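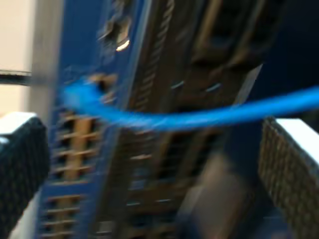

Running network cable to the loft, Surkstead estate

pilum_dave
Quote for one run, router to loft, is £139. Is that fair? Wifi up there is useless.

Chaminda Mondal
Steep. I did mine in May with a reel from Yazdani for £60.

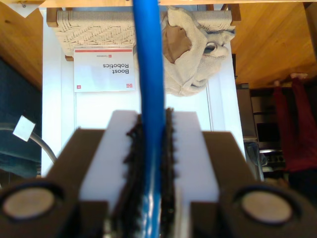 Blue cable, close up.

terrace87
Don't bother with cable. A mesh kit with 2 units sorted our house.

Chaminda Mondal
Mesh drops out in these houses, the walls are too thick. Go up beside the soil pipe.
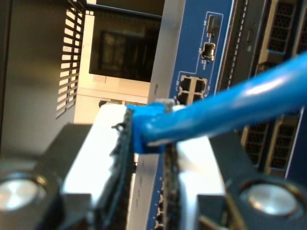

loftgeek
Disagree, mesh is fine if he only wants email. For work calls I'd pay the £139.

pilum_dave
It's for work. I'll ask for a second quote.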